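Storken parts log
May 12, 2018
By Bernadette Mac an tSaoi

Short thread on labeling take-off parts, after another week of sorting trim panels by eye.

The stock list for the Stalusen sedans used a free-text field. Results: "panel black," "blk panel lower," "PNL – see Jekent." Three entries, one part.

New scheme is a four-character code. First character is the side of the car. Second is the zone, front to rear. Last two are the sequence within the zone. No color in the code.

Codes go on tie-on tags, inside face only. Adhesive labels lift off textured plastic in the cold, and the residue takes longer to remove than the label took to print.

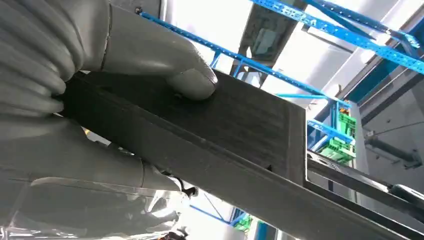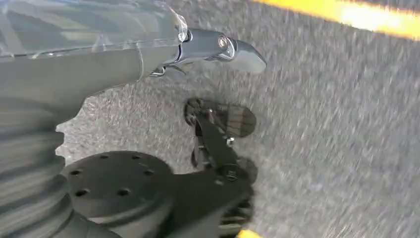
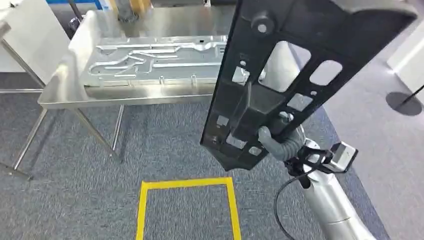
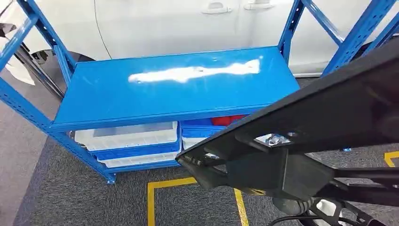

Third photo: black molded panel, perforated face. Fourth: blue slotted-angle rack, top shelf.

Shelf rule: large flat parts stand on edge or lie singly. Stacking them face to face put scratches on 10 parts in the last batch of 132.

Tag stock is 200 to a box from Mac Mathúna. The wire ties are sold separately. Use the string ones – wire marks soft plastic.

Clips and screws go in a bag with the same code plus the letter F. Tie the bag to the part. Loose bags in a bin were how we ended up with 40 fasteners and no way to match them.

Open item: parts that fit either side. Currently coded X in the first position. The stock list sorts X last, so they drop to the bottom of every printout. Will change it to 0 next week and reprint the tags.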